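Thu 15 July
Katville Hall, furniture and fittings check. Stelmont store not included, to be done in September.

## Main room

- [x] Fire exits clear. Bar on the rear door stiff, needs oil.
- [x] Aisle width at least 800 mm. Measured 1,000 mm by the stage.
- [ ] Stacking chairs. 14 pulled out with split seats, labelled and put in the side passage. Do not use.
- [x] Extinguishers in date, pins in place.

## Tables and benches

- [x] Folding tables (Plistmont). Leg catches all lock. Two rubber feet missing, replacements ordered.
- [ ] Benches (Rieger). Bolts tightened on all 35. One still rocks on a level floor, check again after gluing.
- [x] Wooden joints. Look for gaps, splits and raised grain where one piece meets another.

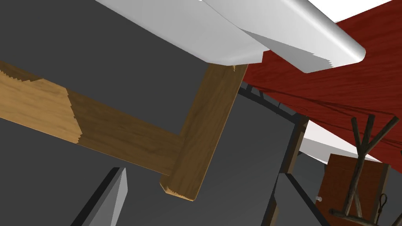
## Kitchen

- [x] Fire blanket on its hook.
- [ ] Hot tap drips. Washer needed.
- [x] Worktop edges sound, no chips.

Next check due before the autumn bookings start.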